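Facilities and Workplace Help » Equipment and Automation

Can a machine take over end-of-day tidying in a small office yet?

Posted by Lindsay Cartwright, 2018-12-24

I am responsible for office services at the Clusdale branch of a mid-sized surveying practice. We have 58 staff on one open-plan floor, and each evening a contract cleaner attends for two hours. The contract covers floors, washrooms and the kitchen. It does not cover what our lease calls "loose contents," meaning binders left out on desks, supplies that belong in a cupboard, and small litter on the carpet that a vacuum will not lift or should not be allowed to.

At present that work falls to whichever member of staff leaves last, and it is done unevenly. The partners have asked me to report on whether any part of it could be given to a machine in the next budget year. I have been told to consider anything commercially available, including a mobile unit with arms. I have no engineering background, and the brochures I have received from suppliers do not describe ordinary offices.

The chores I would wish to hand over are these:

Returning ring binders and box files to the correct cabinet.
Putting stray supplies on the cabinet shelves and closing the doors.
Picking up scraps from the carpet.
Pushing chairs back under desks.

Our cabinets are the usual oak-finish type with two hinged doors and a lock. The aisles are carpeted with striped gray tiles. Binders are frequently left on top of the cabinets instead of inside them, and the doors are often left standing open. 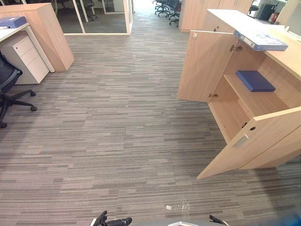 Dagim Negash: The carpet scraps are the item on your list I would discuss first, as they are the item most people assume to be easiest. A floor-cleaning robot of the round type will cover an open aisle competently. It will not go around an open cabinet door and come back for what lies behind it, and it makes no distinction between a scrap of paper and an earring. If the litter must be inspected before it is thrown away, a person is still required.

With regard to the cabinets, my experience may be of use. I manage stores at a workshop in Jerthorpe, where we evaluated a two-armed mobile unit from a supplier named Hollmann over a trial that ended in August. The tasks were narrower than yours. The unit was to open a cabinet, place an item on a marked shelf, and close the cabinet. Our findings, in summary, were as follows.

Rigid items with a fixed shape were handled acceptably. A box file lying flat on a shelf is a reasonable object for a gripper to place. Removing the same file was harder, as the fingers needed a gap to get under it.

Doors were worse than shelves. Two doors on one cabinet swing toward the machine and take away the floor space it needs to stand in. An employee steps around a door without thinking. The unit had to back away, open one door, reposition, open the other, and then approach again. A complete cycle for one cabinet took 12 minutes on average, and a supervisor was present throughout.

Soft packaging was the poorest category of all. A small part in a plastic bag hangs in a different way each time it is gripped. The bag swings, it folds over the shelf edge, and when the fingers open it does not always let go. For a see-through bag there is the added difficulty that the vision system may not find its outline against the wood.

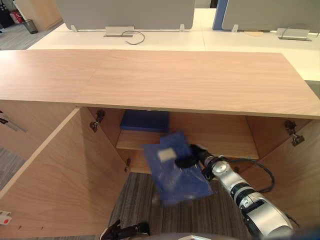
We therefore separated the work by type of packaging. Anything bagged was transferred to a rigid tray before the unit was asked to handle it, and the results improved considerably. The tray had to be filled by a person, however, and my director observed that the person could have put the bag on the shelf in the same time. I could not dispute this.

My recommendation is that you report to your partners that the technology should be watched but not purchased in the coming year. If they wish to spend something, I would suggest 4 open-fronted shelving units in place of the cabinets that are used most. These would help your staff now, and they would remove the door problem from any later trial. Locked storage can be kept for the records that need it.

One further point for your report — ask any supplier to demonstrate on your own furniture, with your own binders, after working hours and without preparing the floor. We made the mistake of accepting a demonstration at the supplier's premises, where the shelves were set at a convenient height and the lighting was very even.

Fusik: I disagree with the above. Machines of this kind are improving every month and a business which waits will be left behind. We have an automated line that handles 500 cartons in a shift with no staff touching them. An office is far simpler than that. Buy one and learn on it.

Lindsay Cartwright: I thank both contributors. In reply to Fusik, I would note that cartons on a line are presumably all of one size and arrive at a known place. Our binders do neither. I would be glad to hear whether the line also copes with items that have been left at random.

In reply to Dagim Negash, the suggestion regarding open shelving is one I had not considered, and I will obtain a price for it. May I ask whether the trial unit was able to recognize a binder by its spine label? Several of ours are blue with a white label and differ only in what is written there.

Dagim Negash: It could read printed labels when the spine faced outward and the binder was upright. Handwritten labels were not dependable, and a binder lying at an angle on a cabinet top usually had to be straightened by hand before it was read. If you intend to run a trial at any stage, I would print the labels in a large plain type beforehand. As for the chairs, we did not test them. Chairs on casters turn as they are pushed, and I would expect that to need some work on the supplier's side.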